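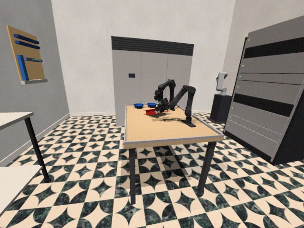 Huguette Boyer wrote to ask whether a household work surface should be cleared and wiped before a project, after it, or both, and whether dish soap is enough for a bench that is also used for glue and paint. The guidance that follows has been revised to answer her letter.

Home | Kitchen | Workshop | Laundry | Storage | Contact

Care of Tables and Benches Used for Household Projects

Residents are advised to clean a work surface both before and after use. Grit left on a tabletop scratches the finish as soon as a heavy object is dragged over it. Brush or vacuum first, then wipe with a cloth wrung out in warm water and a small amount of dish soap. Rinse with a second cloth and dry the surface at once.

Dish soap removes grease and most fresh water-based paint. It does not remove cured glue. White glue should be covered with a warm, damp cloth for up to 30 minutes and lifted with a plastic scraper. Metal blades should not be used on painted, varnished or laminated tops. Solvents should be tested on the underside of the table before they are applied anywhere else.

Tables with a raised rim collect dust and crumbs in the corner where the rim meets the top. A dry toothbrush is suitable for this. Water should not be poured on such a table, as it will stand against the rim and may work its way into the joint.

Stability

A table that rocks should be corrected before any cutting or clamping is done on it. Tighten the leg bolts with the table upside down on a blanket, working from corner to corner. If the rocking continues, the floor is the likely cause, and a felt or cork pad under the short leg is generally sufficient. Folded paper compresses within days and is not recommended.

Finishes

Oiled wood should be re-oiled twice a year, or whenever water no longer beads on the surface. Allow 18 hours before placing anything on it. Oily rags must be laid flat outdoors to dry, away from anything that can burn, and must never be left in a pile or a closed bin. Waxed tops need only a light coat and a buffing with cotton.

Everaldo Lins has asked that readers be reminded to keep food preparation and workshop tasks on separate surfaces. Where only one table is available, a washable cover reserved for projects should be used, and the table washed again before the next meal.

Last updated: July

This site uses cookies to remember your preferences. Accept | Manage settings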